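I Paid for the Robot Trainer's Starter Box So You Don't Have To (You Might Want To)

I have wanted a robot that does chores since I was old enough to be given chores. For most of my life the market's answer was a vacuum that gets stuck under the couch and calls for help like a lost hiker. So when Wello started renting out its Starter Box in August, I signed up before I had read to the bottom of the page. The bottom of the page is where the price was.

For those who haven't met the thing, the Starter Box doesn't contain a robot. You get a gripper with a handle and a camera on it, and you do the chore yourself, holding the gripper, over and over, while it records. You send the recordings in, Wello turns them into a skill, and the skill gets loaded onto an arm. You can rent the arm separately. I'd compare it to a meal kit where you cook the dinner and mail it to a restaurant, but I've made my peace with the idea. Somebody has to show the machine what a hand does.

There are two kits to pick from. The Wello is the one I rented. The other is the Adano, which I borrowed for two evenings and which comes in a much nicer case. The Adano's case has a molded slot for everything, including a slot for a thing I never found. The Wello comes in a cardboard box with the gripper wrapped in what I would call a generous amount of paper.

Setup on the Wello took me three tries. The first failed because I skipped the calibration, and the second failed because I did the calibration and then bumped the camera while feeling pleased about it. The instructions are fine. They're written by someone who assumes you will read step 4 before doing step 5, and I'm not going to blame the company for what I am. The app crashed once and kept all my recordings, so I forgive it.

The gripper is heavier at the front than you'd guess. Your wrist starts to notice after a while, and the next morning your forearm files a complaint. The Adano is lighter and better balanced, I'll give it that, but its trigger has a mushy spot halfway through the pull where you can't tell if you're closing or only thinking about closing. With the Wello I always knew. The fingers open wide, and they close when you tell them to.

You also have to get used to slowing down. A hand on its own is quick and sloppy. A hand holding a gripper that is being watched by a camera turns into somebody parallel parking in front of their in-laws. Wello asks for smooth, unhurried motion, and its app grades each take from one to five. My early takes got twos. I got a four once and told people.

One thing I didn't expect to care about is the camera. It sits close to the fingers, so whatever you're working on gets very large very fast, and anything moving near it goes to mush. I spent an evening flipping through takes on the laptop.

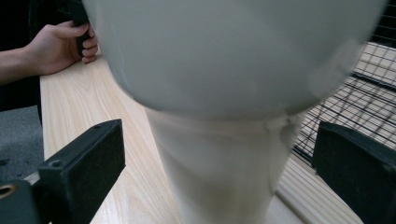
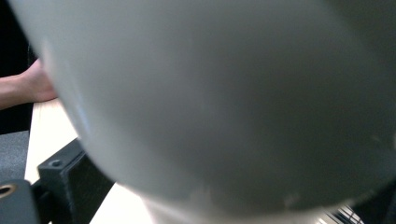

My biggest gripe with the Wello is that its app grades your motion and says nothing at all about your view. A take can be smooth as butter and still be mostly a close-up of one item. When a big white shape fills that much of the picture, there's not a lot of room left over for the table, and I'd like a little warning before I do the same thing thirty more times. The Adano does have such a warning. It's a chirp, and it goes off so often that I turned it off, so maybe Wello knows something.

The other cost is the skill itself. You pay by the month for the box and then again for the training, and the training page uses the word "credits," which in my experience means money that has put on a hat. Mishra, the little shop in Flovcombe that handles the rentals out my way, will extend the box by a week if you ask before it's due. I asked after it was due. They were nice about it and charged me anyway.

Would I rent it again? I think so, for a month, with one chore picked out ahead of time and a wrist brace. If you get a choice of kits and your hands tire easily, take the Adano and put up with the trigger. I'm sticking with the Wello for now. My skill is still listed as "processing," and the dishes are still in the sink.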